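Print this article | E-mail this article

Milagros Zapata spends her working hours moving two arms by hand so that two others will copy them. She runs teleoperation sessions at Vellora, where the current task is a battery change on a handheld device, done with a screwdriver.

"The operator is the controller," she said. "Whatever I do at the leader arms, the followers do at the table." 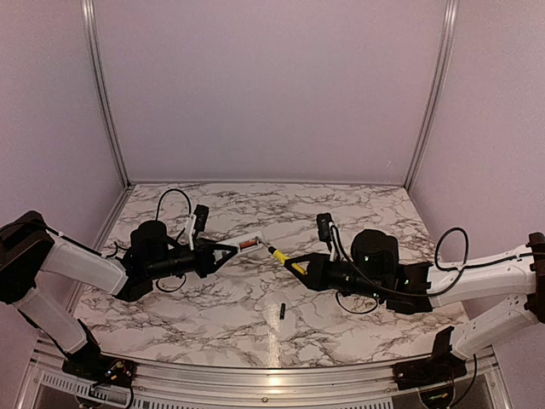
The follower arms at the marble-patterned table, with the device at left.

The task has a target of 200 demonstrations. One arm holds the device and the other holds the tool. Zapata said the holding arm gets less attention from new operators than it should.

"They watch the screwdriver," she said. "Then the device rotates in the jaws and the tip is in the wrong place -- and that goes into the recording too."

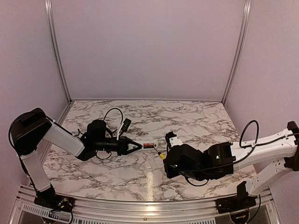

She keeps some of those recordings. A demonstration with a slip and a clean recovery is marked usable. One in which the operator hesitates for long is deleted, as the policy tends to learn the pause.

Her colleague Kaan Karaca reviews the wrist views separately. "The overhead view gives you the approach," he said. "For contact at the tip I go to the wrist."
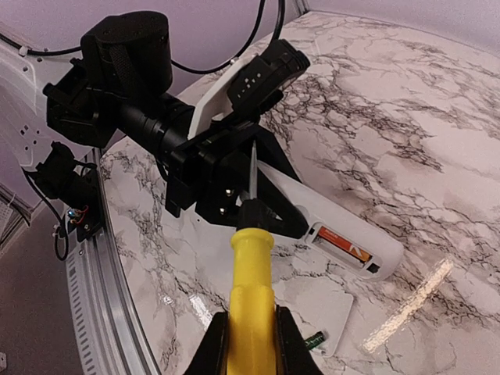

Force and feel

The leader arms return no force. Zapata judges contact by eye and by how far a follower lags its command.

"You learn to stop early," she said. "It took me 21 sessions before my hands did it without thinking."

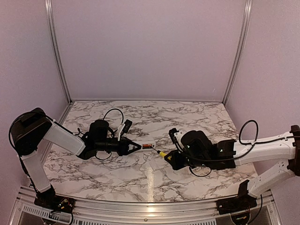 Both arms over the table during the battery task.

Karaca plans to repeat the set with a second operator in December.

Print this article | E-mail this article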